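### 3.2 Ce que j'ai fait du corpus, et pourquoi le ton pose problème

Je reprends là où la section précédente s'arrêtait, c'est-à-dire au moment où j'avais 2 053 faux articles politiques sur les bras et pas la moindre idée de la façon de les ranger. Ils viennent tous de *Clotgate*, le site parodique dont j'ai parlé plus haut, et je les ai lus un par un (oui, tous, y compris la longue série sur le ministre coincé dans sa porte-tambour, que je continue de trouver très drôle).

Ma première envie était de classer par cible : gouvernement, opposition, presse, électeurs. C'est ce que fait l'école de Dellham et ça marche assez bien pour le dessin de presse, où l'on reconnaît la victime à son nez. Pour le texte, c'est une autre affaire ! Un faux communiqué qui « dément catégoriquement » une rumeur se moque du porte-parole, d'accord, mais aussi du genre du communiqué, et parfois surtout du journaliste qui le recopie sans broncher. J'ai donc abandonné les cibles au bout de 3 semaines et je suis passée aux procédés.

J'en ai retenu 7. Je ne les redonne pas tous, la grille complète est en annexe, mais les deux plus fréquents méritent qu'on s'y arrête : le démenti qui avoue (plus le personnage nie, plus le lecteur comprend que c'est lui) et le détail administratif inutile, du style numéro de formulaire, horaires du guichet, couleur du tampon. Ce second procédé, je l'avais complètement sous-estimé. Dans l'enquête Jastuler, menée sur des lecteurs qui ne connaissaient pas le site, c'est pourtant lui qui retarde le plus le moment où l'on se dit « ah, c'est une blague ».

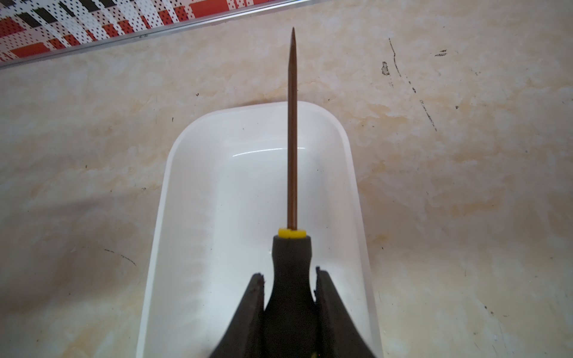

**Figure 1.** Outil à pointe fine, tige d'un brun cuivré et bague jaune vif à la jonction du manche.

Revenons à ce fameux retard. Je l'ai mesuré de façon très artisanale : chaque lecteur avance phrase par phrase et appuie sur une touche dès qu'il soupçonne la parodie. La consigne tient en une ligne et je n'ai pas voulu l'enrichir, parce qu'à chaque fois que j'ajoutais une précision en prétest, les gens se mettaient à chercher la blague partout, même dans les vraies dépêches que j'avais glissées au milieu. (Un des participants a soupçonné un arrêté municipal parfaitement authentique sur les horaires de déchetterie. Je le comprends un peu.)

Le seuil de Đặng, que j'emprunte ici sans trop le modifier, fixe à 12 phrases la longueur au-delà de laquelle un texte non repéré est considéré comme « cru ». Je le trouve sévère pour les articles longs et trop indulgent pour les brèves, dont certaines s'arrêtent bien avant. J'ai quand même préféré le garder, quitte à traiter les brèves à part dans la section 4, plutôt que de bricoler un seuil à moi que personne n'aurait pu comparer à quoi que ce soit.

Reste la question du ton, et là je marche sur des œufs. Les relectrices de la première version m'ont demandé si l'on pouvait coder l'ironie sans la partager. Bonne question ! Quand je relis mes fiches, je vois très bien les jours où j'étais de bonne humeur : les démentis deviennent tous « absurdes », alors que les jours de pluie je les note « plausibles ». J'ai recodé une partie du corpus à froid, en janvier, sans regarder mes premières réponses, et les désaccords se concentrent presque entièrement sur les fausses citations. Les titres, eux, ne bougent pas beaucoup.

J'ai donc retiré les fausses citations de l'analyse principale. On les retrouvera en 4.3, avec leurs deux codages côte à côte.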